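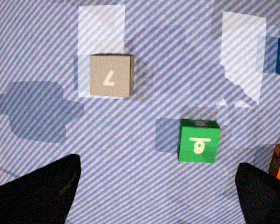

Brivent Sim Pack, worth it?

mwak_e
Saturday, November 9, 2019
Picked up the Brivent block-sorting pack for our two-finger gripper. 30 scenes, lettered and numbered cubes, randomized lighting and tabletops. My policy grabs the green one fine in their scenes and then treats a real desk like a foreign country. Anybody had better luck?
Emmanuel Mwakalinga

stubbornservo
Which tabletops did you train on? If it's the blue stripes, my condolences. I had those in 17 runs and I see them when I brush my teeth.

mwak_e
Stripes, mostly. The pale see-through patches too. I assume somebody at Brivent gets paid by the patch.

karnora_fan
The ugly stuff is what you're paying for. If the model can find a cube on that, your desk should be a vacation. Did you turn off the shadow option? Don't.

stubbornservo
Disagree. I ran the Clenus pack next to it, plain gray table, and got there in 6 days. Brivent took me into the second month and a support ticket, number 3406, still open.

karnora_fan
Clenus has one light and it never moves. Call me when somebody opens a curtain.

lowtorque
Is the 8 underlined in all the scenes or only some? Mine keeps reading upside-down digits as whatever it feels like.

mwak_e
It's underlined where I've looked. The L is the one that gets me. Mine is convinced it's a 7 about half the time, and I can't say I blame it.

stubbornservo
Lema has a free trial until December. Fewer blocks, readable manual.

karnora_fan
There's a manual?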